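**Can any of these things do a whole chore yet?**

**plain_enda**

I run the kitchen at a small canteen (30 covers on a good day) and my brother-in-law keeps telling me I'll be replaced by a machine before I retire. I've been reading the claims since July and I don't buy it. Cooking a steak is the easy bit. 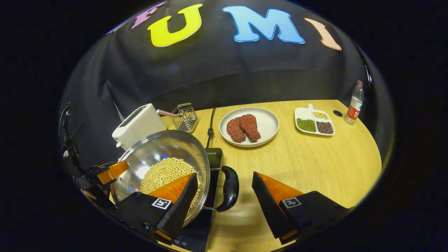

What I want to see is one of them do the dull part. Get the beans out of the pan and into the right compartment, wipe the hob, notice the toaster is in the way and shift it. Without a person on hand to put it right when it goes wrong. Has anyone here seen that done, start to finish, in a room they were standing in?

**m_khoo**

Seen bits of it. I went to the Plorkitz open afternoon and their arm picked up a steak from a plate and put it in a pan. Everyone clapped. Then it had to be reset by two lads with laptops and we all went for coffee. It was a good pick, I'll give them that, and raw meat is slippery and floppy so I wasn't expecting it.

But one pick isn't dinner.

**Tarigan_S**

Enda, you're asking for too much in one go. Dishwashers don't clear the table either and I bet you own one. If a gripper can move food from A to B reliably then somebody will build a job round it.

**plain_enda**

> If a gripper can move food from A to B reliably

Reliably is the word I'm arguing about. My dishwasher does the same thing every night with the door shut. Your gripper has to cope with three sorts of bean in one tray, where I can grab the mung beans half asleep.

**nesrin.a**

Beans are a rotten test anyway. Two soft fingers are fine for a steak or a handle. Try closing them on dry soybeans and see how many you get. You want a scoop, and then it has to pick the scoop up, and then you're on to a different problem. We had a Saragih unit on trial at work, sorting fittings into trays. Anything bigger than a thumb was fine. Washers it just pushed about until someone took them off it.

**Tarigan_S**

What was the hit rate on the big stuff?

**nesrin.a**

Logged 1075 tries, 789 of them good. The salesman thought that was lovely. Our foreman asked what he was meant to do with the rest.

**m_khoo**

That's worse than the Saturday kid and he's on his phone.

**Tarigan_S**

And how long ago was that? These things are learning from people doing the task by hand now, with no fixed program. You show it the pan and the plate 200 times and it picks up the gist. I think that changes the sum a good deal.

**nesrin.a**

Last winter, so not ancient. And I'd like to know what happens when you swap the frying pan for a heavier one with a different handle. A person doesn't need another 200 goes for that.

**ilham_sub**

Coming down somewhere in the middle. I fit induction hobs for a living and the hob is the least of anyone's worries, flat top, touch controls, a machine could be wired straight into it. The worry is everything loose. Cables along the back of the worktop, a wire holder of utensils that tips if you pull a spatula out at an angle, a water bottle where your elbow wants to be. People tidy round that stuff without thinking. I'd trust a robot to stir. I wouldn't leave the house.

**plain_enda**

"I'd trust a robot to stir" is about where I am too, and I can buy a stirring gadget already.

**Tarigan_S**

Fine, but you've all gone from "can't do chores" to "can't do every chore unsupervised". I'll take that as progress. Cluteo say they'll have one doing breakfast prep in a real café by next spring.

**m_khoo**

Skundelitz said the same about folding towels and I still fold towels.

**plain_enda**

If the café lets me in at 6am with no engineers in the room, I'll go and I'll pay for my own eggs. Sulastri, find out which café.

**Tarigan_S**

Asked them. Waiting to hear.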